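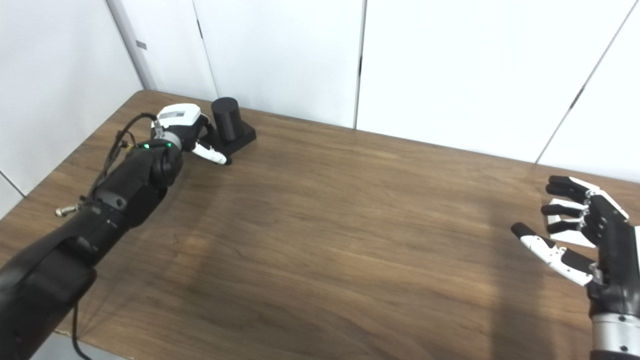
No. 87

Notes on putting a second-hand Diriteo tablet back to factory settings. Mine is the older Priltley model, bought with a previous owner's account still on it. The steps were the same on a Valtis I did in August, apart from the button order.

Check the account first. Settings, Users and accounts. If there's an address in there that isn't yours, stop and get the seller to remove it before you wipe anything. A reset from the recovery menu does not clear the account lock. You end up with a clean tablet asking for someone else's password.

If the seller can't get at the tablet any more, they can remove it from the account's web page, under Devices. On mine the lock took a while to clear after that. Leave the tablet on wifi and don't keep guessing passwords. Too many tries and it locks you out for a day.

Charge to at least half. The Priltley refuses to start a reset on a low battery and doesn't say why. It returns to the settings page as if you hadn't pressed anything.

Take the memory card out. The reset page has a tick box, "Also erase card", and on this version it's ticked by default. Same goes for the SIM if yours has the slot.

Normal route: Settings, System, Backup and reset, Erase all data. Enter the PIN. Press Erase. Press it again on the next page. The screen goes black, then the logo comes up with a thin bar under it. Don't hold the power button at this point, however long the bar sits still.

If it won't start up far enough to reach Settings, use recovery. Power fully off. Hold volume up and power together. Let go of power when the logo shows, keep hold of volume up until the menu appears. On the Valtis it's volume down instead.

The menu is plain text on black. Volume keys move, power selects. You want "wipe data/factory reset". Then "yes". Then "wipe cache partition". Then "reboot system now". Touch does nothing in this menu, so a dead-looking screen here doesn't mean a broken one.

There's another entry called "apply update from card". Leave that alone unless you have the right file for your exact model number. The number is printed on the back near the bottom edge, in very small grey type. The one shown in Settings leaves off the last letter, and the last letter matters.

First start after the reset is slow. Mine sat on the logo for 3 minutes. If it's still there after half an hour, go back into recovery and wipe the cache once more. If that doesn't fix it, the system files are probably damaged and another wipe won't help.

Set the date by hand before joining wifi. After a reset the Priltley clock goes back years and secure connections fail with "network unavailable". The network is fine. Settings, Date and time, turn off automatic, set it, then turn automatic back on once you're connected.

Skip the restore step in set-up if you want it properly clean. Restoring an old backup brought back a keyboard app I'd spent an evening trying to get rid of.

Updates next. There were 2 waiting on mine and they have to go in order. The first needs 300 MB free, easy enough on an empty tablet. The second won't appear until you restart, and then only if you press "Check now".

Question from Arnout Visser: does this remove the Evangelista launcher? Only if it was installed as an ordinary app. If the shop put it in the system partition it comes back after every reset. You can disable it under Apps, Show system, but you can't uninstall it.

Shahzad Soomro points out that encrypted tablets show a different first page in recovery and ask for the PIN before listing anything. Correct. I don't have one here to test, but he says the entries are the same after that.

Correction to the recovery post. On Priltley units with the later firmware you need the charger plugged in, or the button combination simply starts the tablet as normal. I had mine plugged in the whole time and hadn't noticed it made a difference.

Model number list is in my replies. If yours isn't on it, post the full number including the last letter.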